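Countertop menu boards: chalk or printed?
Started by tremex_lou, Jun 8, 2023

tremex_lou
I'm opening a small coffee counter in August and trying to settle how to show prices. The menu is 16 items, and maybe two of them change in a week. My sister wants printed cards in acrylic stands. I want chalk. What do people here use, and would you do it again?

balaskas_bakes
Chalk, seven years. Real chalk, no markers. I keep a small one by the register for the soup and the pie and leave everything else on the wall menu. Nobody reads 16 lines off a little board.

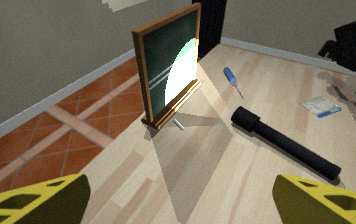 Small chalkboard, wooden frame, tabletop size.

Watch your lighting with these. A window or a spot lamp hitting the board will wash out part of the writing. Turn it a bit until you can read the whole thing from where people stand in line.

rafail_t
Disagree on chalk. We had it at our place and customers leaned on it, kids wiped it, and the prices were half gone by lunch. We went to printed cards and I haven't thought about it since. A price that can't be read turns into an argument at the register.

balaskas_bakes
Then it was too close to the edge. Mine sits back behind the napkins.

anong_k
Chalk markers fix the smearing but they ghost on cheap boards. Test a corner first and leave it overnight. If it's a new board and you use stick chalk, rub the side of the chalk over the whole surface and wipe it off before you write anything. Otherwise the first thing you write never fully comes out.

tremex_lou
Good to know about the rubbing. Does the table under it matter? I'm looking at a secondhand wood one for the pickup area.

anong_k
It does if the finish is open. Chalk dust works into the grain and wet rags make it worse.
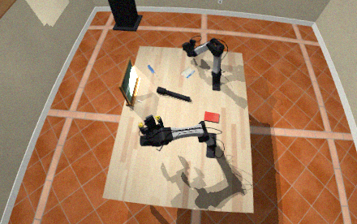 I'd put a hard clear finish on any wood top before opening and give it a full week to cure. Ours got up to 1000 cups set down on it in a busy month and the finish held. Wipe the dust up dry first, then use a damp cloth.

rafail_t
Or buy printed cards and skip the dust.

koretti_dan
Both. Printed for what stays the same, chalk for the specials. Keep the lettering large and put the price right after the item, don't line it up on the far side.

tremex_lou
Going with both. Small board for the two that change, cards for the other ones. My sister says that means she won.

rafail_t
She did.

balaskas_bakes
Post the lettering when it's done. And get a felt eraser, paper towels leave lint.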